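Garnum Table Kit for Two-Arm Sorting and Placing

Product page, last updated July 27, 2018

Price: $225 per kit
Stock no.: 2656
Ships from our Sterkesel shop

I put this kit together after one too many mornings spent hunting for a basket, a bin and something to pick up before I could run a single pick-and-place test. You already have the arms, so I'm not going to sell you those! What you get from me is the stuff that goes on the table, all in one carton, so you can set up before lunch and spend the afternoon on the part you like.

What's in the carton

Brown kraft paper for covering a long table
Blue tape for marking out the cells
One woven basket, rectangular
One shallow yellow plastic bin
Yellow packing tape, full roll, to use as a pick object
A bag of 10 small colored objects
A printed layout sheet with three suggested grids

The paper goes down first. Pull it as flat as you can, but don't lose sleep over a wrinkle or two (mine always has a few, and I've stopped fussing). Then run your blue lines down the length of the table and across it. I like big cells, big enough that the basket can sit in one with room left over, but the sheet has a tighter grid too if your arms are on the small side.

The tape roll is my favorite thing to pick. It's got a hole through the middle and a slick curved outside, so you can try a few different grasps on the same object, and when you're bored with that you can send it to the basket or the bin and start over.

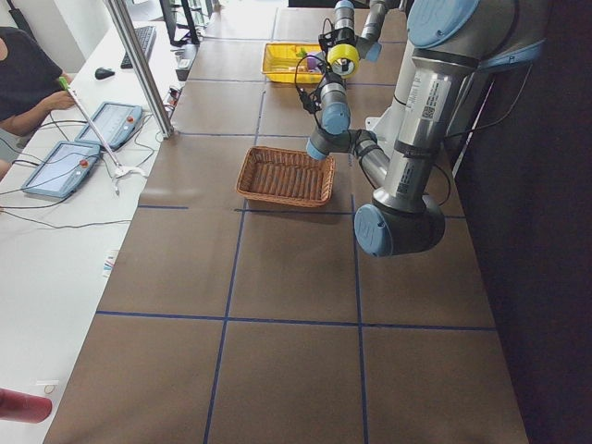
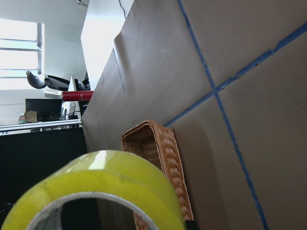 Yellow tape, woven basket and blue lines on kraft paper, from the room side and from the wrist.

Will it work with my arms?

Pretty much anything with a two-finger gripper that opens wide enough for a packing tape roll. Check that number before you order, please. I've had exactly one return on this kit and that was why. The Riltis adapter fingers (sold separately, $63 a pair) give you a wider opening, and they fit most of the common wrist flanges.

If you run a camera at the wrist, try it with your room lights and your window light both before you settle on a spot for the basket. The tape is shiny and it throws a glare, and moving things over by one cell can help a lot.

Refills

Paper and blue tape wear out first. The refill pack has one roll of each and I try to keep plenty on the shelf. The basket has held up fine in my own shop since April, and I'm not gentle with it.

Shipping and returns

Orders go out by Kovalchuk Freight in a single carton. Send back anything unused and I'll refund it, minus the postage. Opened paper I can't take back, sorry!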